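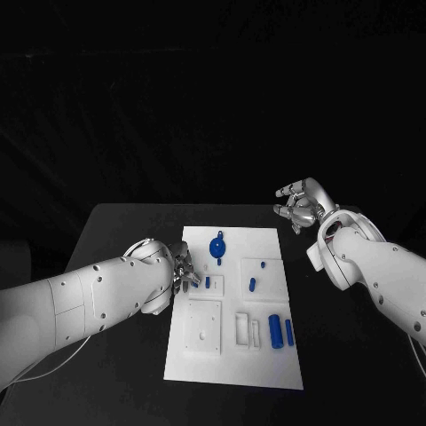 The board on the dark table, with the blue round piece near the top and the small raised plate at the left.

April
By Chun-yin Cheung

How to lay out a peg-and-plate practice board

Most guides to building a practice board read like they were written by someone who has never dropped a peg behind a workbench. They tell you to buy a big kit, screw everything down on the first evening and start timing yourself. I tried it that way with a Miririx kit and ended up pulling half the plates off again. What follows is slower and a bit dull, but I've only had to do it once.

You need a flat white board, a handful of small plates and the parts that go on them. Mine are blue. The color does matter a little, whatever the forums say. Blue on white is easy to find with your eyes. White on white is a pain, and I still have a couple of white pegs I regret.

Step 1. Pick the table before the board. A dark top with a dull finish is what you want. Shiny tops throw glare right where you're trying to line up a slot. If yours is shiny, throw a cloth over it and tape the edges tight underneath.

Step 2. Lay the board lengthwise and leave it loose. Every kit sheet says to clamp it right away. I don't see why. You'll be turning it and sliding it for the next hour, so wait until the layout is settled.

Step 3. Place the plates dry, with no glue and no screws. Start with the one you expect to use most and keep it to one side. I like a plate that has both a peg and a slot, so you get two kinds of fit in one spot. Leave enough room around it for your fingers to come down without knocking the neighbor over. The Cluriscombe sheet says 5 mm between plates, and I can't imagine whose fingers they measured. I use 24 mm and sometimes wish I had more.

Step 4. Put the tall or round pieces at the far end. Anything with a knob on it will catch your sleeve if it sits up front.

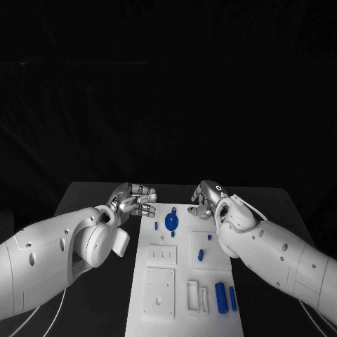
Step 5. Reach for everything once before you fix anything. Use both hands, and go all the way to the far end of the board, where the trouble usually is. If your wrists bump each other or you have to lean, move the piece closer. A plain dark cloth hung behind the table helps here too. I thought that was fussy until I tried working in front of a bookshelf.

Step 6. Now fix the plates. Double-sided tape is fine for the first month. The Wu tape I bought claims to hold forever, which I doubt, but it has held so far. Screws can come later if you still like the layout.

Step 7. Run the whole board slowly, putting each part in and taking it out again. Sticky fits show up fast. Sand the peg and leave the hole alone – pegs are cheap, and a hole you've opened up too far stays that way. I go over the end with 300 grit and stop after two or three passes to check.

A word about upgrades. Pendia sells a set of fancy plates with tighter slots, and people swear they make you better at this. Maybe. I borrowed a set for almost two weeks and mostly got better at swearing. If you're just starting, save your money and move the plates you already have.

Keep the spare pegs in a jar with a lid.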